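Speaker notes - "Sixty Tries at a Pair of Glasses"
Beatriz Henriques, Plamance group

Slide 1. Say the title, wait for the people at the back to find seats. Don't apologize for the title.

Slide 2. The question: if you train a two-arm policy on fewer demos, but pick them by how much the camera views disagree, do you lose anything? We had 4000 demos. We kept 600. Nambiar (our selection script, long story, skip unless asked) picked them in nine minutes, which is less time than we spent naming it.

Slide 3. Results table. 60 trials per policy, same table, same starting poses. The small set came within two successes of the full one. Pause here. Somebody will photograph the slide.

Slide 4. What the policy gets as input. Stress that views are not equally useful - some wrist views are mostly flat pale panel, and the old sampler weighted those the same as everything else. Leave all three up while talking.
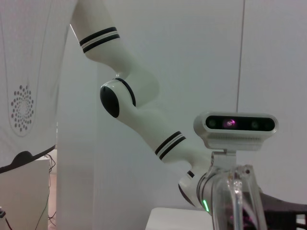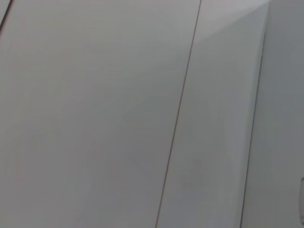

Wrist, wrist, head, in that order. 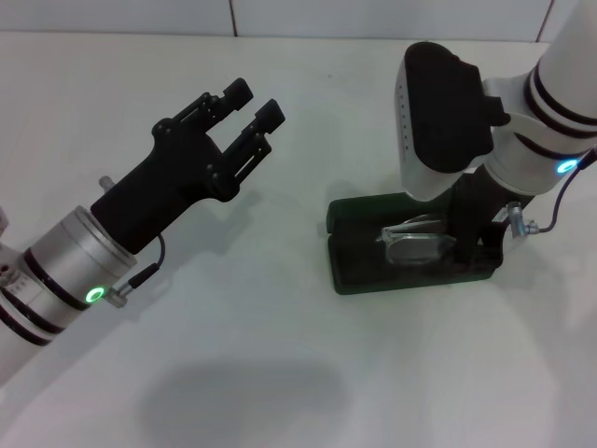
Slide 5. Limits. One lab, one task family, one very patient operator. The disagreement score also likes motion blur, and we have no elegant fix - we threw out the blurriest tenth by hand in December and called it preprocessing. Trasetti will ask about this. Answer before he gets the microphone.

Slide 6. Code link, thanks, water. If there are under five minutes left, skip the ablation and go to questions.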